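Bulidell adds table clearing to its remote-control teaching set

November 26, 2022

Bulidell has extended its library of hand-guided robot tasks to cover clearing a table, the company said in a note to its development partners. The new set holds 504 demonstrations, each recorded while an operator steered a two-armed robot by remote control. It joins an earlier set on folding and stacking that was released in February.

The operator moves a pair of small leader arms and the robot's arms follow. Joint angles, gripper opening and head camera video are logged together, and the record is later used to train a control policy. No motion is scripted in advance. Plates and cutlery are left wherever the operator's colleague puts them down, so the starting layout differs from one run to the next.

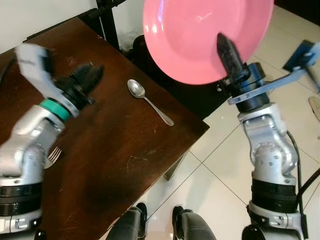

Plates have taken up most of the practice time. Lutfa Jayawardena, who leads the teaching work, said new operators tend to close the gripper too early and catch only the rim. "We ask them to stop short, line up the wrist, then close. It costs a second or two and the recording is much cleaner," she said. Cutlery is harder – a thin handle lying flat gives the fingers very little to get under, and runs with repeated attempts are marked separately in the log.

Of the recordings submitted, 118 were rejected at review and are not part of the 504. Rafsan Sikder, who runs the review, put most of the rejections down to lag on the control link, with the remainder due to operators pausing for too long in the middle of a movement.
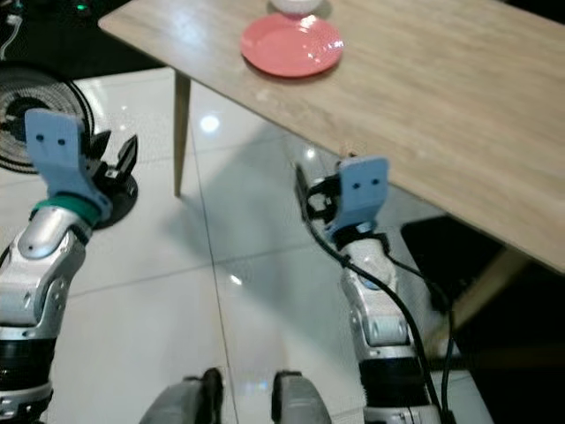
Both grippers beside the table, with a plate on top.

Eleven operators took part. Bulidell now plans to test whether a policy trained on the set copes with tables of a height it was not taught on. The work will be done with Prullitz, which supplies the leader arms. No date has been given for the results.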